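Folding talk, Drudville library, my notes

Okay, hi everybody! Thanks to Reda Bensaid for the invite (say her name slowly this time). I get 4 minutes on dark cloth, so skip the towel story if I'm running long.

Next two slides, leave them up while I talk.
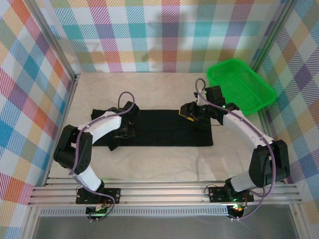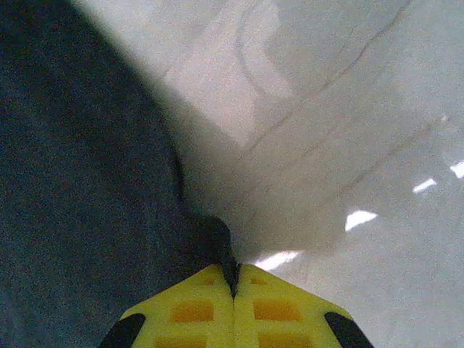 Slides 2 and 3: dark cloth, flat, and something dark and fabric-like close up.

So I always flatten first. Smooth that rumpled edge out with your palm, then fold – long side to long side. Dark fabric hides its creases from you, so go by feel!

Baskets next. I love a mesh one, you can see what's in it. Then hand over to Fouad for questions.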